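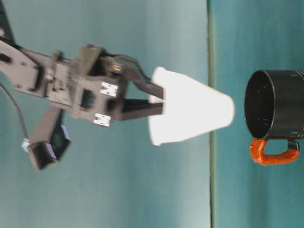
Section 4. Cups and mugs

Applies to: all drink counters on the Clurstead floors, including the small one by room 217. Do Section 3 (water and power) first. If the counter is already running and you only need to restock, skip to 4.5.

4.1 What you need

White cups, one carton from Gittins
Black mugs, from the tall cupboard
Tundeck counter mat
Trotunari cup rack (two uprights, one crossbar, four rubber feet)
Damp cloth and a dry one
Scissors or box knife
Small bin for sleeves and tape

The carton holds 900 cups in sleeves. Don't open all the sleeves. One at a time, the rest stay shut in the cupboard.

Note: older cartons have order code 114 on the side. Same size cup, different sleeve, slightly tighter in the rack. Use those up first.

4.2 Lay the mat

1. Clear the counter. Everything off, including the sugar.
2. Wipe front to back with the damp cloth. Then the dry one.
3. Unroll the mat with the ribbed side down. Corners will curl for the first hour or so, leave them. Or put a mug on each.
4. Line up the long edge with the front of the counter. Leave two fingers of counter showing at the front so drips don't run straight to the floor.
5. Press out any bubbles with the flat of your hand, working from the middle.

Caution: do not trim the mat with the knife while it is on the counter. Happened at the third floor counter in May, the scratch is still there. Take it down to the floor on a piece of carton.

Note: mat too long for the 217 counter? Fold the extra under at the wall end. It lies flat enough.

4.3 Put the rack together

1. Push the rubber feet onto the uprights. Twist as you push. If one won't go, wet it.
2. Stand the uprights on the mat, slots facing each other.
3. Drop the crossbar in from the top. It clicks on the left and then on the right. If only one side clicks, lift it out and start again, don't hit it.
4. Slide the whole rack to the wall end of the mat.
5. Give it a shake. A bit of wobble is normal with an empty rack. More than a bit means a foot is missing.

Spare feet are in the bag taped inside the cupboard door. Please write it on the list when you take the last one. Jucélia Fagundes does the ordering and she can't see inside your cupboard.

4.4 Check the cups

Do this before anything goes in the rack. Takes a few minutes per sleeve once you have the hang of it.

1. Wash and dry your hands.
2. Cut the sleeve across the top, not down the side. Down the side and you nick the cups.
3. Pull out one cup. Hold it low down on the outside. Keep fingers off the rim.
4. Look along the rim. Should be round all the way with no flat spot and no split.
5. Tip it toward the light and look at the bottom from the inside. Anything stuck down there, specks, a bit of sleeve, bin it.
6. Lay it on its side on the mat and let go. A good cup rolls in a curve and settles. One that rocks or stops dead has been squashed, so bin that too.
7. Stand it back up, mouth up, on the left half of the mat.
8. Next cup. Check the first five of every sleeve this way. If all five are fine, the rest of the sleeve can go straight in.

If two or more out of the first five are bad, set the sleeve aside and tell Jucélia. Gittins will swap a bad sleeve but they want it back with the cups still in it, so don't throw it away. 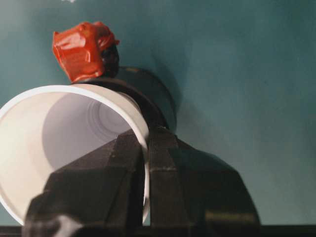 Fig. 4-2. White cup on its side, mouth toward you. Black one behind.

Notes on checking:

The rolling check only works on a clear patch of mat. Move the mugs back a hand's width or the cup runs into them.

Don't blow into a cup to clear it. Turn it over and tap. If tapping doesn't do it, bin it.

Two cups stuck together: hold the lower one by the base and turn the upper one a quarter turn, then pull. Don't squeeze the outer one to pop them apart. That is where most of the split rims come from.

Caution: a dropped cup is a binned cup. Even if it landed on the counter and you were quick about it. Counter mat is fine, bare counter is not, floor obviously not.

4.5 Fill the rack

1. Take a stack you can hold in one hand. Ten or twelve is plenty.
2. Turn the stack so the mouths face down.
3. Feed it into the left column from the top, slowly. Let it down on your hand, don't let it fall.
4. Keep going until the top cup is level with the crossbar. Stop there. Over the crossbar and people pull three at once.
5. Same for the right column.
6. Pull one cup from the bottom of each. It should come away with a small tug and the next one drops into place.

If nothing drops: stack is too tight, normally the older cartons. Take out the top four or five and try again.
If two drop: check that the crossbar is right down on both sides.
If the column leans: a cup has gone in crooked. Empty the column and refill. You can't fix it from the top, everyone has tried.

Note: for the counter by 217 fill the left column only. The door opens against the right one.

4.6 Set out the mugs

Mugs are for people staying at their desk, cups are for visitors and anyone walking off with it. Both out all day.

1. Bring the mugs over from the tall cupboard, two at a time, no more.
2. Check the inside. Dark mugs hide a coffee ring really well, so look twice. Any ring, back to the dishwasher.
3. Run a thumb round the rim. Chips go in the chip box under the sink, not the bin.
4. Stand them mouth up at the right end of the mat, handles pointing to the wall.
5. Single row. Do not stack mugs. They stick, and then someone pulls and the handle goes.

Leave a clear gap in the middle of the mat between cups and mugs. Wide enough to put down a cup and pour without leaning over the others — a spread hand is a good measure. The gap is the pouring spot. Nothing lives there, no spoons and no sugar, no flowers.

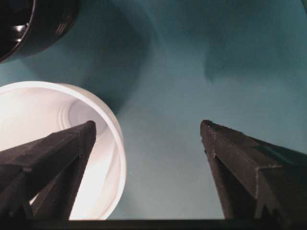
Spoons and sugar go on the shelf above, see Section 5. If there's no shelf at your counter use the windowsill, and if there is no windowsill ask Yi-chun Peng, who keeps a couple of small trays for this.

4.7 Loose cups

Some counters like a few white cups standing out on the mat as well as the ones in the rack. Allowed. Rules:

No more than you would use in a morning.
Mouth up if they are going to be used right away. Mouth down if they'll be there over lunch.
Not nested. People take the inner one and leave fingerprints in the outer.
Keep them to the left of the pouring spot, well back from the front edge. They are light and a sleeve will take them off.

When the window is open, put them away. They blow about.

4.8 Trying it out

Before you open the counter:

1. Take a cup from the rack. Put it in the pouring spot.
2. Fill with cold water to a thumb below the rim.
3. Leave it while you do something else, break down the carton for instance.
4. Lift the cup. Wipe under it with a dry finger. No damp.
5. Now do the same with hot. Hot water only, from the boiler tap, not the kettle.
6. Lift with two fingers near the top. If the cup folds in, that sleeve is soft. Set it aside as in 4.4.
7. Pour away, bin the cup.
8. Pour a mug as well and check it sits flat. A mug that spins on its base goes in the chip box.

Caution: the boiler tap keeps going for a second after you let go. Keep the cup under it.

4.9 End of day

1. Loose cups: clean and dry ones go back on top of the left column. If you aren't sure, bin them.
2. Mugs to the dishwasher, all of them, used or not.
3. Lift the rack off by the uprights. Not by the crossbar, it comes out in your hand and the cups go everywhere.
4. Wipe the mat where it lies. Once a week take it up and wipe underneath to.
5. Rack back on, wall end.
6. Shut the cupboard. The open sleeve gets folded over and clipped, the clip is on the string.

Dishwasher goes on at six in the evening by itself. Anything after that waits until morning, so rinse it.

4.10 Common problems

Mat slides: ribbed side is up. Turn it over.

Mat smells of rubber: new ones do. Rinse, hang over a chair for a night.

Rack squeaks when you pull a cup: foot not fully on. See 4.3, step 1.

Cups taste of cardboard: sleeve was left open in the cupboard. Use a fresh one, and clip it this time.

Mugs running out by ten in the morning: they are on desks. Do a round with the tray. Yi-chun has had good results just leaving the tray by the printer — worth trying before you go asking people.

Cups running out: phone stores on extension 1857 before two in the afternoon and a carton comes up the same day. After two, next morning. Say which counter, they dont guess.

Wrong size cups delivered: don't force them in the rack. The wider ones go in and will not come out again. Put the carton back in the lift lobby with a note on it and phone stores.

Next: Section 5, Spoons, sugar and milk.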